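ok so packing for Ostia with one bag only. thread bc people keep asking

first rule – lay out everything you want to bring, then put half back. I did this in August for Prellcombe and still carried a sweater I never wore. 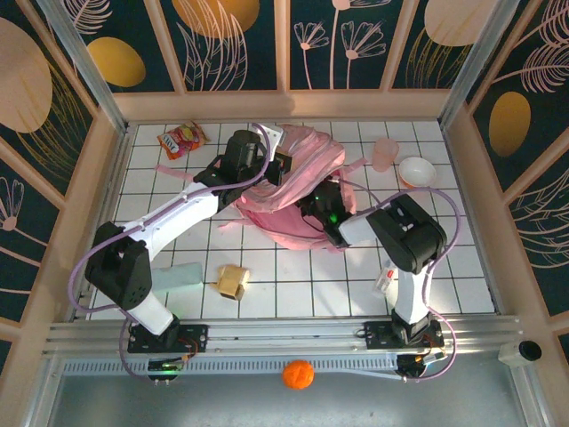
Shoes are what kill you. Wear the heavy pair on the plane, always. And go soft with the bag itself, pink fabric that crumples is fine by me, it squashes under a seat when a hard case wont. Roll the shirts.

toiletries: 2 small bottles, thats it. soap exists in Italy
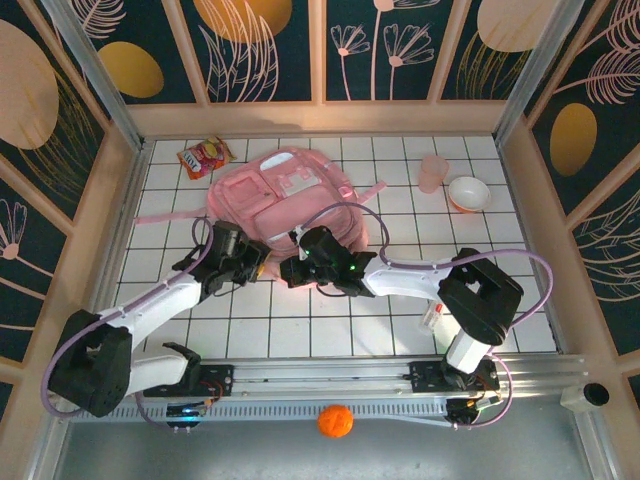

Misaki Takeda says I'm wrong on the soap, her skin hates hotel soap and she'd give up a shirt before her own bar. Fair. Bring the bar.

Chargers next. One plug, one cable, one spare cable. Snacks go in last so you can get at them on the train

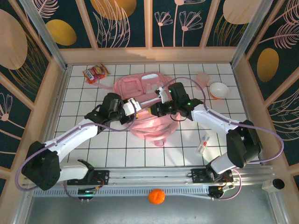
Money and passport stay on you, never in the bag. Ticket too. A zippered front pocket like on that pink backpack is for tissues, gum, pens, stuff you can lose. Tuck in any loose strap befor you board – they catch on every armrest.

more tmrw, have to go find my socks

Comments

Adel Morsy: rolling does nothing for me, I fold flat

Sheena Morrison: what about a rain jacket??

Braulio Zavala: wear it on the plane w the shoes lol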